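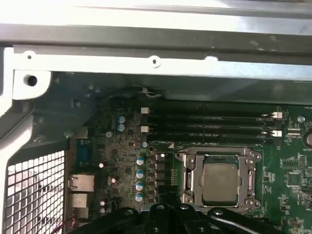
Inside the case, with the rear ports and mesh grille.

Lornen National Park, walker services desk
Ticket: High route permits refused for Baltemar
Opened by: Tahmineh Mirzaei, permit office, Statden
Priority: High (originally Low, see below)
Status: Resolved, one item parked

Original report

The permit page won't sell anyone a day permit for Baltemar. You pick the mountain, you pick a date in August, you press Continue, and you get "This route does not require a permit. Enjoy your walk!" Baltemar very much requires a permit. It is the main thing people know about Baltemar, apart from the view and the blisters.

Happens on the office machine, on my phone, and on the phone of a gentleman from the campsite who was quite cross about it and then quite pleased, and who I had to chase across the car park before he set off.

The other high routes still ask for a permit as normal. Baltemar is the only one being generous.

Log

08:40 Support
Thanks for the report. Could you try clearing your browser history and starting again?

08:55 Tahmineh
Done. The mountain remains free of charge. I have also lost my saved passwords, so if anyone knows the one for the weather page I'd be glad of it.

09:20 Support
We've had a look and the permit rule itself is fine. Any route that goes above 2,000 metres needs a permit, and the limit for Baltemar is still set at 28 walkers a day. What height does the route page show for the summit?

09:25 Tahmineh
It says the highest point is the car park.

09:30 Support
Which car park?

09:32 Tahmineh
The one by the Statden bus stop. It has a recycling point and a vending machine. I can see it from my desk and I am looking slightly down at it.

09:50 Support
Raised to High. Can you tell us if anybody has edited the route lately? The history shows a change to the track yesterday afternoon, saved under the shared permit office login.

10:05 Tahmineh
That would be us, then. We were asked to move the start of the Baltemar route, as the old gate at Moodley is shut while the footbridge is repaired. Walkers now begin at Statden and join the old path above the wood. I didn't do it myself but I was in the room, and I remember it being described as easy.

10:40 Support
Found the trouble, or the first bit of it. The new section was drawn from Statden to the junction above the wood, which is right. It was then saved as a replacement for the whole route when it should have been added to the front. So at the moment the Baltemar route leaves Statden, turns back on itself before the trees and finishes in the car park. The walking time has been worked out again to match. It now says 6 minutes.

10:44 Tahmineh
That explains the email from the lady asking if it was suitable for her mother.

11:15 Support
We've put back the track from before the edit and joined the new start on to it. Please try again.

11:25 Tahmineh
Better. It now knows Baltemar is a mountain. It asks for a permit, takes the name, takes the money, and sends a confirmation telling people to start at Moodley, where they will find a locked gate and a man with a cement mixer.

11:30 Support
The confirmation email is separate wording. It doesn't read the start point from the route.

11:32 Tahmineh
Where does it read it from?

11:50 Support
Somebody typed it in when the page was set up. We're changing it now.

12:35 Support
Wording changed to Statden. Could you send a test booking through?

12:50 Tahmineh
Sent. Email is right, map is right, start is right. The height profile has a sort of cliff in it just after the wood, straight up and straight down again. I've walked that bit many times and there is nothing there but bracken.

13:30 Support
That's the join. One point had a height in feet while its neighbours were in metres. Corrected, and the profile should now look like a hill.

13:40 Tahmineh
It looks like a hill.

14:10 Tahmineh
Sorry, me again. What about the people who were told this morning that they didn't need a permit? Some will have gone up in good faith. The ranger at the upper hut has met 7 of them already and would like to know what to say.

14:25 Support
That's really one for your end, but we can supply a list of everyone who reached the "Enjoy your walk!" message and left an email address.

14:40 Tahmineh
Yes please. I've told the ranger to let them carry on and count them towards today's limit. He says they're very happy and one of them has praised the website.

15:15 Support
List sent. Today's places reduced to match the ranger's figure.

Cause
The Baltemar track was overwritten by a short replacement section. The permit rule looks at the highest point of the saved track and found a bus stop.

Fix
Old track restored, new Statden start joined on, stray height corrected, confirmation wording updated.

Still open
The printed leaflet in the rack by the door also says Moodley. Support can't edit the leaflet. Tahmineh has a pen.

When the footbridge reopens, please raise a new ticket before moving the start back, and use "Add section". The "Replace" button now asks if you're sure. It would be helpful to read the question before agreeing with it.

16:05 Tahmineh
Happy to close. Does anyone have the password for the weather page?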